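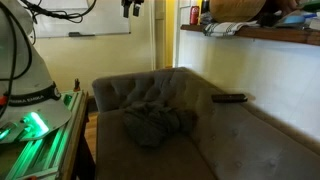

Our project was on sleep and naps, mainly whether a short nap after lunch helps people remember a word list better than just sitting quietly. We picked it because everyone in our dorm naps and everyone has an opinion on it. Naps in our study were on a couch, not a bed. Think gray upholstery, button tufting on the back, a dark cloth bunched up by the arm, that type of couch. The idea was that a couch is where most students nap in the daytime, and people sleep lighter on one. Couldn't find much reading on couch vs bed so that part is our own guess.

Group: Usha Krishnan (write-up, word lists), Lareo house residents (subjects). Final version August 31, 2024. Data from May.

Background

Sleep does something for memory, most of the sources agree on that. Less agreement on how long a nap has to be. Short ones are supposed to leave you less groggy. Long ones get you into deep sleep, then you wake up feeling awful and do worse for a while after. The groggy part is called sleep inertia. We wanted a length that fits between classes, so nothing over an hour.

What we did

Each person did 4 sessions. Two nap, two quiet rest, order mixed up. Every session went the same way: read the word list, 60 minute break (nap or rest), then write down every word you remember. No phones in the break. No coffee after breakfast, which people complained about a lot. Nap people got an eye mask and were woken by a kitchen timer. Rest people sat up and could look through magazines but not read anything with lists in it.

Lists were common nouns, nothing fancy. Usha made them and tried to keep them equally hard, but list 3 was easier, everybody said so. Should of tested the lists on somebody first.

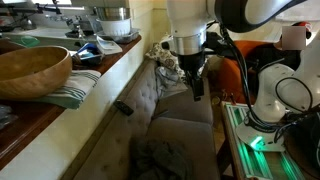

After the recall part people filled in a short sheet: did you fall asleep, how long do you think it took, how tired are you now on a scale of 1 to 7. Self report is weak here. Some people say they never slept and were snoring. We went with what they wrote anyway, didn't seem right to change it.

Results

Nap sessions came out a little ahead on recall. Not by a lot. Most of the gap came from the people who said they were short on sleep the night before. Well rested people did about the same either way, one did worse after napping and blamed the timer. Tiredness scores dropped after naps, but not right away, several people wrote that they felt worse for the first few mintues.

Problems

Small group, all from one house, all friends. Noise in the hallway during at least one session. We had no way to measure actual sleep. Also the easy list landed in a nap session more often than it should have, so that alone could explain part of the difference.

If we did it again: shorter nap, recall test later in the day so the grogginess is gone, and a bed group to compare with the couch group. Better lists too.

Raw score sheets are in the folder with the sign-up forms. Session order table still needs to be typed up, handwritten copy is in there for now.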